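Speaker notes: The tea drawer, and how we keep it
Ha-neul Hyun, Plendolham Community House, open evening for kitchen users
2019-08-08

Before starting: check that the kettle on the side table is filled but switched off, it is louder than me. Put the sample jars on the front table with the lids on. Hywel has the clicker.

Slide 1, title

Good evening, and thank you for coming on a cold night. My name is Ha-neul and I look after the tea and coffee corner in the upstairs kitchen. I was asked to speak for twenty minutes on tea, and I must tell you at the start that I am not an expert of tea. I drink two kinds. What I know well is the drawer.

(Wait for people to sit. Point to the chairs by the window.)

Slide 2, the drawer in June

In June we emptied the whole drawer onto the big table, and also the basket on top of the fridge and the biscuit tin that has no biscuits. Cuiping Zeng wrote everything down. The total was 211 wrapped sachets, not counting the loose leaf and not counting the bags which had lost their wrapping. From these, 51 were past the date on the wrapper. The oldest was a chamomile, and I will not say the year, but Cuiping has kept it.

I want to be fair to the chamomile. Tea does not become dangerous in the way milk does. It becomes weak, and it takes the smell of whatever lives near it. Our drawer was beside the curry powder for a long time, and people complained that the green tea was strange.

(If somebody asks about throwing away: the old ones went to the compost without their wrappers. The paper bags only. The ones that felt like nylon went in the rubbish.)

Slide 3, who drinks what

We put a sheet on the cupboard door and asked everybody to make a mark when they took a cup. Some people forgot, I forgot also. But the sheet was useful. Ordinary black tea was first by a long distance. Peppermint was second, mostly from the evening groups. The fruit teas were in the middle, which surprised me. I had believed that they were only there for decoration.

Tín Huỳnh from the sewing group explained it to me. Many of her ladies do not want caffeine after four o'clock, and they find peppermint too much like toothpaste. So they take the fruit ones, and they let them stand a long time, sometimes eight minutes, with a saucer on the cup. I tried this. It is a different drink from the pale one I was making before.

Try it at home if you have a box you did not like. Cover the cup and leave it alone.

Slide 4, three ways we tried to sort

First we tried by brand. It looked beautiful for one week. The trouble is that guests do not search for a brand, they search for "something with lemon".

Then by colour. This was the idea of the children's holiday program and I liked it very much, but the makers do not agree on colour. Green wrapper can be green tea, or mint, or apple. A few people had a bad surprise at nine in the evening.

Now we sort by one question: does it keep you awake? Left side of the drawer, yes. Right side, no. Inside the right side we have fruit at the front, herbs at the back. It is simple, and a visitor who has never been in our kitchen can use it.

(Show the divider. It came out of an old cutlery tray, Caradog Foulkes cut it down for us. Pass it around, mind the corner.)

Slide 5, standing up or lying down

Small point but I have feelings about it. Sachets should stand up, like cards in a library drawer, so you can read the top edge. When they lie in a pile you only ever see the top one, and the bottom ones are the ones that get old.

For standing up you need the row to be quite full. If it is half empty they slide down and go flat again. We put a folded tea towel behind the row to hold it. Not elegant, but the tea towel is always there when you need one.

Slide 6, strays

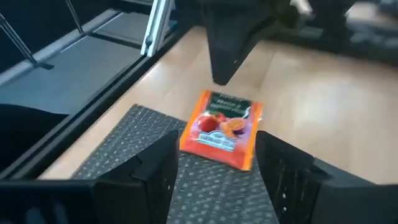

A sachet is a slippery thing, and the shiny ones are the worst. You pull one from a tight row, its neighbour comes out with it, and you will not hear it land. We find them behind the toaster, in the apron pocket, under the bench. On the floor an orange one like this is easy to see, and I am grateful to whoever chose such a strong orange. It also gives a good lesson in sorting. The small printing is hard to make out, but you have a peach on one side and a cut passion fruit on the other, with the seeds, and so even a person who reads no English at all can put it back in the right place. When I first came here my English was not good, and I chose my tea by the drawings for most of a year.

So, the rule for strays. If the wrapper is closed and clean, wipe it and put it back at the front of its row. If the wrapper is open or has a hole, it goes out, even when the bag inside looks fine. Please do not leave it on top of the microwave for another person to decide. I am always the other person.

(Somebody will ask about drawings that do not match the taste. Yes. Read the ingredients. Many fruit teas are mainly hibiscus and apple pieces, and the fruit in the name is a flavouring. I have no complaint about it, but people with allergies should read the list each time, since recipes change.)

Slide 7, what I ask from you

There is a card inside the cupboard door now, but I will say it also aloud.

When you bring a box from home, take the sachets out and flatten the box. Write the date on a small sticker and put it on the first one of the row.

New tea goes at the back, old tea comes to the front. The same as in a shop.

Please keep the curry powder on the other side of the stove. I have moved it 5 times.

If your group needs something special, tell me before the end of the month and I will add it to the order. The Edo group asked for roasted barley tea and we have it now, in the tall jar. It has no caffeine, so it lives on the right.

Slide 8, tasting

Now we will taste. The jars are numbered and I have hidden the names. Take one cup, take a saucer for a lid, and please wait the full time before you drink. Hywel James will keep the clock.

(Turn the kettle on here, not earlier. Jar 2 needs water that has rested a little, ask Cuiping to pour this one.)

(While waiting, take questions. If no questions, tell about the teapot with the broken spout.)

At the end: cups to the left sink, saucers stacked beside it. Used bags in the green bucket, wrappers in the bin under the table. Sign-up sheet for the September drawer clean is by the door, and there is a pen on a string.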